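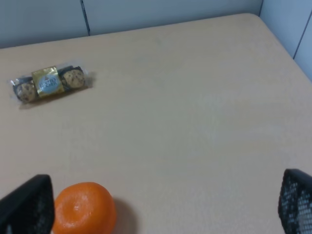

Every desk has a snack end and a work end, and by November the border has collapsed. Mine now stocks sweets in packets of 2, a portion size invented by someone who has never met a deadline. Then come the travel cutlery, for the salad I intend to buy, and a brown cloth for wiping up the cookies I bought instead.
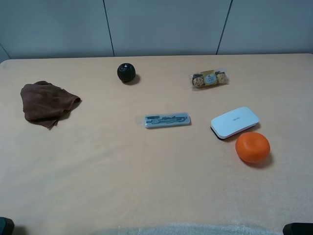
One Fandlow reader wrote in to say that a cutlery case belongs in the bag, and that a desk with a fork on it is a kitchen. Fair — though my kitchen has up to 47 forks and far fewer cookies.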